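分类:家居好物 > 清洁工具 > 扫把簸箕
2022年11月21日

Geum 长柄扫把+簸箕套装,用到现在的一些想法(顺便说说垃圾桶)

先说结论,赶时间的看这段就行:扫把可以买,簸箕凑合,套装价比单买划算一点点。瓷砖地适合,地毯别想。掉毛前几天有,后面好了。下面是啰嗦版,想到哪写到哪,晚上要出门,没空排版。

背景交代一下。工作间是瓷砖地,大块的那种,亮面,什么灰都看得见。之前一直用吸尘器,Driler 那台,声音大,线短,拖来拖去还老是绊着。捡两张碎纸片也得把它拎出来,拎出来先找插座,插上发现够不着,再换个插座……烦了。五月份干脆收进柜子,买了扫把。

一开始买的超市货,塑料头,毛是散开的,扫两周就往两边劈叉,像被人坐过。扔了。然后 Madhu 推荐这个,说她家厨房用的就是 Geum,用了很久毛还是直的。我半信半疑,下单了。

套装里的东西:长柄扫把一把,长柄簸箕一个,一张说明书(没看),还有个挂钩,背胶的,贴上去当天晚上就掉了。挂钩不算数,当没有。

先讲扫把。

扫把头是窄长条,浅色木头样子的背,紫色的毛。颜色我本来想选灰的,没货,客服说紫的和灰的毛是一样的硬度,那就紫的吧。到手发现还行,偏深的紫,不扎眼。朋友来都问哪买的,颜色确实比较好认,在一堆黑乎乎的东西旁边也找得到。

毛的密度可以。中等偏硬。细灰能带走大部份,剩一点点贴在砖缝里的,要换个角度斜着来回蹭一下。砖缝这件事所有扫把都一样,别指望。我的缝很窄,问题不大,缝宽的人可能会骂。

头发。重点来了。头发会缠在毛根上,缠得不算死,用手一捋就下来,有时候得用旧梳子刮一刮。比超市那个好多了,那个是直接长在一起的。养猫的自己掂量,我没有猫。Inês 家有猫,借去用了一个周末,还回来的时候毛根上一圈灰白色的绒,她说刮过了。行吧。

碎纸、线头、包装泡沫渣、塑料扎带剪下来的小尾巴,这些是我这儿的主要垃圾。纸片最好扫,一推就走。扎带尾巴会弹,推得太快会飞出去,得慢慢拢。泡沫渣有静电,粘毛上,磕两下能掉一半,另一半在下次扫地的时候掉在别的地方。没辙。

柄。细的,不重。握着有点滑,手出汗的时候更明显,我想在上面缠一圈胶带,一直没缠。连接处是螺纹,拧进去就完事,但是用久了会松,扫着扫着头自己转了个方向。每隔一阵子要拧紧一回。网上有人说垫一圈生料带,试了,有用,推荐。

长度对我来说刚好,不用弯腰。Laurinda 个子高,她用就嫌短,说扫一会儿腰酸。所以个子高的看下尺寸再买,他们家好像有加长款,贵一些。

再讲簸箕。

米色,口子宽,细金属柄。装得多,这点要夸。一次能装下一大团揉皱的纸加一堆杂七杂八的。前面那条边贴地贴得还可以,刚买来的时候贴得最好,后来我踩过一脚(自己的错),右边翘起来一点点,细灰就从那个地方漏过去。退后一步再扫一遍,又漏一条线,再退一步……扫过地的都懂,那条永远扫不进去的灰线。踩之前也有,踩之后更粗。

没有橡胶边。这个价位我觉得应该有的。Skernside 那套便宜款都有胶边,虽说用久了胶会硬。扣一分。

簸箕最大的毛病是重心。装了东西以后,手抓着柄提起来,前面往下沉,走路得稍微端着。从房间这头走到垃圾桶那边,不小心就撒一路。习惯了就还好。后来我的办法是把垃圾桶拎到垃圾旁边,扫完直接倒,两步都不用走。蠢办法,管用。

还有一条,簸箕和扫把卡在一起收纳的那个卡扣,紧得离谱。装上去要用力按,拆下来要更用力。我现在就两样各放各的,靠墙,扫把头朝上。毛朝下放会压弯,这个请务必记住,上一把就是这么废的。

然后垃圾桶。套装里没有,另外配的,顺便写了,反正有人问。

圆的,黑色,没盖。选没盖是因为我倒簸箕的时候一只手拿簸箕一只手拿扫把,没有第三只手去开盖。脚踏的也用过,Levance 那个,踩一年多弹簧坏了,盖子从此半张着嘴。没盖省心,缺点是有味道的东西别往里扔,我这里基本只有纸和塑料,无所谓。

桶口大小很要紧。簸箕比桶口宽的话,倒的时候两边会漏在外面,等于白扫。买之前最好拿簸箕比一下。我是先有的桶,簸箕口只能斜着倒,让一个角对准,慢一点抖,纸团先下去,小碎屑后下去。最后拿扫把往下刮一下。别用力拍桶沿,会弹出来,橡皮筋之类的弹得最远。

桶底轻。空桶的时候拿簸箕磕一下会跑,瓷砖滑嘛。垫张旧抹布就不跑了。里面有点东西之后也稳了。

黑色的好处是脏了看不出来,坏处也是脏了看不出来。多久洗一次自己有数就行。

清洗:扫把头泡温水加一点洗洁精,别泡太久,木头背那块我怕开裂,所以只让毛下水。捞出来甩干,毛朝上晾。不要放暖气上。Darlene 放过,她那把的背翘了。簸箕直接冲,擦干,柄和斗连接的地方容易存水,多擦两下。

掉毛问题单独说。新到的头几天每次扫完地上都有几根紫的,我还挺生气,写了差评草稿。后来就不怎么掉了,草稿删了。现在偶尔一根。建议到手先在外面拍打拍打,把浮毛弄掉再用。

和其他几个比一下,都是自己或者身边人用过的:

超市无牌:便宜,别买。
Skernside 基础款:簸箕好,有胶边。扫把毛太软,碎屑推不动,软趴趴的。
Geum 这套:扫把好,簸箕一般。
最理想是 Geum 的扫把配 Skernside 的簸箕。可是单买 Geum 扫把的价格跟套装差不了多少,那还不如买套装,簸箕留着阳台用。商家算得很精。

扫地的顺序我也啰嗦两句吧,因为评论区每次都有人问怎么老扫不干净。先把地上的大件挪开。包啊袋子啊衣服啊,挪不走的就堆一边,先扫露出来的,再换边。从墙角往中间拢,一小堆一小堆的,别想着一口气推到底,推到后面前头的灰都飞了。动作短,毛压低,收尾的时候提一下。簸箕放低,斜一点点,扫把对着它来两三下短的。

开窗的话等扫完再开。我吃过亏,刚拢好一堆纸屑,风一来,全白干。

扫把、垃圾桶、地砖,就这个环境:
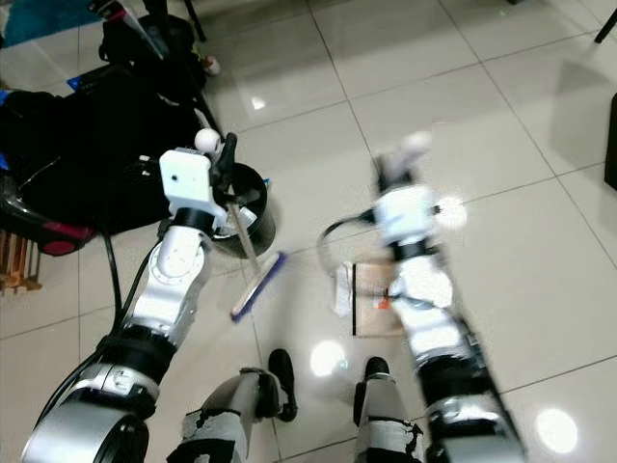
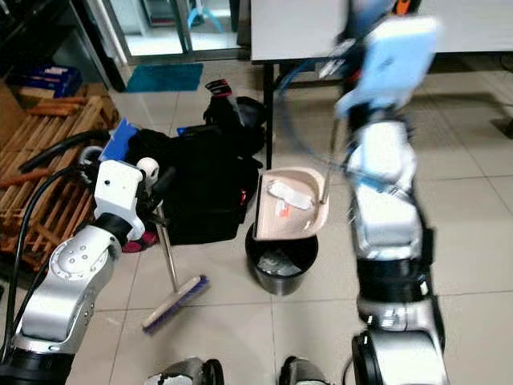
说回价格。我买的时候 200 出头一点没到……不对,正好 200,减了 20 的券是另外一单,记混了。就是 200。贵不贵?就一套扫把来讲是贵的。如果只在厨房扫扫面包渣,没必要,超市里挑个毛密一点的够用了。每天都要扫、地方大、还是亮面砖的,值。

客服也说一下。挂钩掉了我去问,回得很快,说补寄一个,补寄的到了,又掉了。背胶的问题,跟人没关系。后来自己打了个钉子。

Salvador 问能不能扫室外,阳台可以,院子里有沙土的不建议,沙子卡在毛里出不来,回屋一扫全带进来,比不扫还脏。真要扫外面就另备一把硬的,别混用。

湿的地也别扫。毛沾水之后灰会结成一坨一坨,刮都刮不下来。水先拖掉,晾干了再说。有一回洒了咖啡我懒得拿拖把,用它推了两下,后来洗了好久,毛尖那一片到现在还有点粘粘的,自作自受。

换头的问题。螺纹是通用的还是自家的,我不确定,问了客服说"建议使用原装替换头",等于没回答。替换头单卖,目前我还没换过,等换了再来更新。

打分,满分五分:
扫把 4
簸箕 2(踩坏的部分算我的,不然还能高一些)
卡扣 不想打
挂钩 同上

会不会回购:扫把会。等下一次打折,最好有灰的。

先写到这,要迟到了。有问题留言,晚上回来在看。

标签:扫把 / 簸箕 / 垃圾桶 / 瓷砖地面 / 开箱测评

评论 4 收藏 20 分享 2

相关阅读
· 瓷砖缝发黑怎么办,几种刷子试下来
· Skernside 平板拖把,半年后还剩什么
· Driler 吸尘器滤网清洗记录
· 没盖垃圾桶和脚踏垃圾桶,选哪个
· Levance 脚踏桶弹簧更换步骤
· 小阳台的清洁工具怎么挂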